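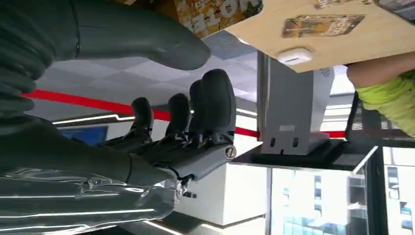
Figure 9. Wrist camera view of the four fingers and thumb. The clear plastic sleeve covers the wrist.

Unit 9: Recording demonstrations with a multi-finger hand

Reading before lab: Marchal handout, sections on hand-guiding and on remote control.

9.1 Two ways to show a task

In hand-guiding, the operator holds the arm and moves it through the task while the joint angles are logged. This works well for reaching and placing. It works poorly for the fingers, which are hard to pose one at a time while the arm is also being held.

In remote control, the operator wears a glove and the hand copies the glove. Both the commanded and the measured joint angles are saved. All Patumer lab sessions use the glove for the fingers.

9.2 What the wrist camera gives you

The wrist camera moves with the hand, so the fingers stay in nearly the same part of the picture and everything behind them changes. In Figure 9 the background includes ceiling panels, a window, a light wooden board with packets on it, and a person's arm in a yellow-green sleeve. A policy trained on few demonstrations can latch onto details like these. Vary the background between sessions.

The thumb and the nearest finger can hide the object during a grasp. Check for this before you record a full set.

9.3 Lab procedure

Calibrate the glove with the hand open, then closed.
Record one trial and play it back before continuing.
Start each trial from the same arm pose.
Mark failed trials as failed. Do not delete them.
Stop at 300 trials. Trial 301 onward goes in the test folder.

Files go on the Beria drive under your group name. Corentin Hoarau checks the logs in May. Questions about the glove go to Clotilde Marty.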